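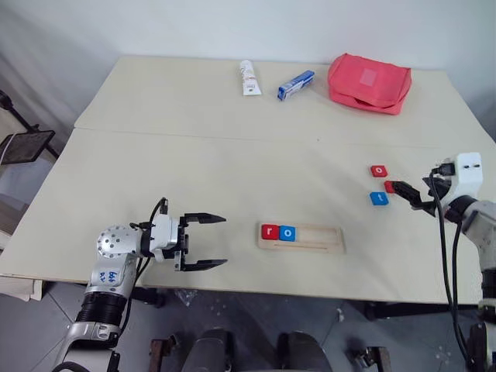

Numemeo sells the Bikley bench package as a two-arm kit with parallel grippers, controller software and a box of starter tasks. We have had one on loan since July. Notes from the spelling task follow, one post at a time.

Print this thread | E-mail this thread

1/ The task: take loose letter blocks off the table and set them in a slotted wooden tray, left to right, until the word is complete. The word is "robot". It sounds like a toy demo. It is a fair test of grip height, order and placement.

2/ We ran 332 attempts on one table. An attempt counts as good only if all five blocks sit in the tray in the right order with the letters readable. No partial credit.

3/ Stock software, no tuning: 140 good. Most of the bad ones failed at the tray. The block came down on the rim, tipped, and the arm carried on with the next letter anyway.

4/ The word has two o's. With a red "o" and a blue "o" on the same table, the planner takes either one for the first slot. Fine for spelling. If your work needs a specific part in a specific slot, you have to name the color in the task file. The manual covers this on page 92, under "Labels" - I would have put it in the setup chapter.

5/ Grip: the black fingers are flat plates with angled tips. Good on cubes. On a soft zippered pouch they need a slower close, and the default speed is too fast. You can set it per object but you can't save it as a profile.

6/ Other items stay at the back of the table during runs: a squeeze tube, a small carton, the pouch. The kit never reached for them during the spelling task.

7/ Cables. They hang in long loops from the arm, past the front edge of the table. Numemeo ships clips for the lower links only. Order extra and plan the routing before you bolt anything down.

8/ Support: 19 tickets opened, all answered. The slow ones were passed to Chukwu, who handle the gripper side. Expect a second login.

9/ Compared with the Mida kit we had before: Bikley is easier to teach and harder to service. Mida lets you swap a finger with one tool. Bikley needs the wrist cover off first.

10/ Would I buy it? For teaching and light sorting, yes. For a line that has to hit a narrow slot all day, not on the current software. I'll rerun the same task when the next release is out and post the count under this one.

December 2025

Print | E-mail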